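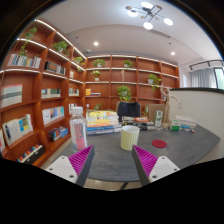 4.2 What counts as a finished chore

Claims that a machine can "clear a table" tend to rest on a short list of objects, placed on a bare surface, with a person standing by to reset things. We looked again at our own earlier reports with this in mind and found the same habit. In the December trials we had scored a cup as put away once it left the table. Whether it was then upright, in the right place, or in one piece was noted in the margin and never entered the totals. Manurung and Memon raised this at the time and the rest of us let it go, which we now regret.

For the present study the scoring was changed. A chore is finished only when a person who lives or works in the room would not need to touch anything afterwards. Zahira Simanjuntak, who scored the runs without knowing which controller was in use, applied this rule strictly. A coaster left half under a book was a failure. So was a cup set down on its coaster with the table pushed out of line.

Figure 3. The reading-room table as used in the cup-and-coaster task. The striped cup stands just beyond the open fingertips, with the dark red coaster to its right. Stacked books, a bottle and cartons share the table.

The setting shown in Figure 3 is ordinary, and we would argue it is harder than it looks. The cup stands on the near side of one pile of books and between that and a taller stack and a clear bottle on the left. A person would pick it up without thinking about the approach. A two-finger gripper has to decide how wide to open, and the width that is safe for the cup may not be safe for what stands beside it. Clear plastic adds a further problem for any system that leans on depth readings, as our Clutden baseline does.

We ran 32 trials of the cup-and-coaster task with each of two controllers. The first, Sendelar, was trained on demonstrations made by hand in the same room. The second, Clutden, plans its grasps from geometry and had seen no demonstrations at all. Under the old scoring, Sendelar would have looked close to solved. Under the new rule it finished 15 trials and Clutden finished 10. Neither number would persuade anyone to leave the room while the machine was working.

The failures are more useful than the totals. Of the 17 unfinished Sendelar trials, 13 involved a clean grasp followed by a poor release: the cup was let go slightly too high, or one finger dragged on the rim and turned it. The other four were collisions with books. Clutden failed earlier, most often before contact, and its stops were at least easy to recover from. Slamet Liew has pointed out that a machine which stops and does nothing is far less trouble than one which half-does the job, and our scoring gives no credit for this. We think that is a fair complaint and have not found a good way to answer it.

Time is the other matter usually left out. We did not set a limit, but Nimal Siriwardena kept a record of how long he took to prepare the table before each run. In several sessions the preparation took longer than moving the cup by hand would have done many times over. If that labour is counted, the saving disappears - and it is hard to see why it should not be counted.

It may be said that a room full of books and plants is an unfair test, and that a shop floor with fixed stations would suit these systems better. We doubt the gap is so wide. The Tjoa packing bench, described in Section 4.3, has marked positions for every part, and the same release fault appeared there in the first session. What changes on a bench is the price of a mistake, and it does not always fall. A cup turned on its coaster can be put right in a second; a part seated crookedly may go unnoticed until much later in the line.

Two limits of our own should be stated. All the demonstrations were collected by three people, all right-handed, and Sendelar's approach angles show it. The Fluvum fingertips were also replaced partway through, after Trial 20, and although we see no break in the results at that point, the sample is too small to rule one out. We have therefore kept the two controllers' totals as they stand and make no claim about the difference between them.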